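Section 4. Good Practice at the Table: Working with Two Arms and Soft Items

Before you start this section, please make sure you have finished Section 3 (Power and Cables) and that both arms have come up without a fault. If one of them is still complaining, go back and sort that out first. It is tempting to press on with the good arm while you wait, and we have all done it, but the rules below assume a healthy pair.

This section covers what we call the house rules for table work. They were first written for the Toledo site and then taken up at Jarnville, so you may find a phrase here and there that sounds like one place or the other. The present wording dates from 1 March 2024 and replaces the loose sheets that were taped inside the cabinet doors. If you still have one of those sheets, please throw it away.

4.1 Getting the hands ready

1. Clear the table of anything that isn't part of the task. Pens, mugs, tape rolls and phones should all go somewhere else, please, and not just to the far end of the table.

2. Send both hands to the open position and let them settle. Watch the thumbs in particular. A thumb that stops short of its open position will usually do so again in the middle of a grasp, when you can least afford it.

3. Look over each hand from the wrist forward. You want to see clean joint lines, fingertips with nothing stuck to them, and no shell piece standing proud of its neighbor.

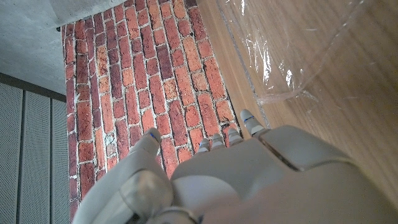
Fingers and thumb of one hand, with the plastic lying on the wood beyond.

4. Wipe the fingertips with a dry cloth. Don't use spray cleaner of any kind – it leaves a film, and film plus thin plastic is a miserable combination.

5. Run the finger test from the Jukia panel, one hand at a time. Stay outside the marked line while it runs, even though the movements are small and rather gentle to look at.

Note: If you wear long sleeves or a lanyard, tuck them away before step 4. This sounds fussy, we know, but a cloth in one hand and a dangling badge is just the sort of thing that catches on a joint.

4.2 Placing a soft item

Clear plastic is harder on a robot than most newcomers expect. It reflects the room lights, it shows whatever is underneath it, and it changes shape whenever it is touched. So please take your time here, and don't be discouraged if your first few placements have to be done over.

1. Press the pause button and wait for the panel to show PAUSED in full. A dimmed screen doesn't count as paused.

2. Lay the plastic flat where both hands can reach it without stretching. You don't need to smooth out every wrinkle (you never will, anyway), but do open up any tight folds that hide an edge.

3. Step back behind the line and say "clear" out loud. The person at the panel answers "clear" and only then releases the pause. If you are working alone you still say it. It's a good habit, and the walls won't mind.

4. Bring the hands in at the slow setting, from opposite sides, and stop before they touch one another. Leave a visible gap between the fingertips. For this kind of task the closing speed limit is set on the panel at 4, and it should stay there until the site lead has signed for a change.

5. Check that the cables at the back of each hand still have slack when the hands are at their closest. A cable that goes tight will pull the wrist off line, and you'll spend the rest of the morning hunting for a calibration problem that doesn't exist. 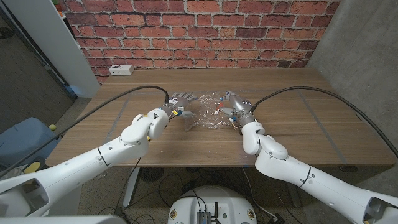

4.3 Working near a shelf

Caution: Shelf edges are the most common place for a hand to be knocked. Keep your own hands and head away from the space between shelf and robot at all times, paused or not.

1. Approach from below and in front, with the fingers together or only slightly apart. Spread fingers need more room than you think they do.

2. Stop short of the front edge and check the height by eye as well as on the panel. If the two disagree, trust neither one, back the arm away and run the height check again.

3. Where plastic wrap covers the shelf, keep the fingertips from dragging along it. One snag can bring down whatever is sitting on top, and soft fruit doesn't forgive a fall.

4. Limit each run to 900 seconds, then pause and let the joints rest. You can use the time to write up the log while things are fresh in your mind.

5. Write down every contact with the shelf, including the light ones that did no harm. We would much sooner read a long log than a short one with holes in it.

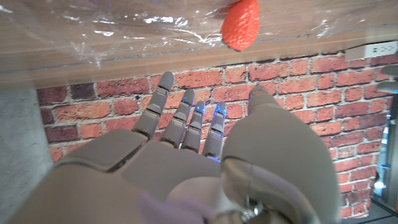
Philomena Alhassan asks that we add a word on the light contacts, as she found the January logs from Orton hard to compare with the others. Her request is that you write which finger touched, which way the hand was moving, and whether the run was stopped by a person or by the panel. She would also like the words "minor bump" retired for good – they seem to mean something different at every site.

We have taken her advice, and the log sheet at the back of this manual now has a separate column for each of those. Fill in all of them, please, even when the answer feels obvious.

4.4 Closing down

1. Open both hands fully and move the arms to the rest position.
2. Remove the plastic only after the panel shows PAUSED.
3. Initial the log and hang it back on its hook for the next person.

For storage of the arms overnight, continue to Section 5.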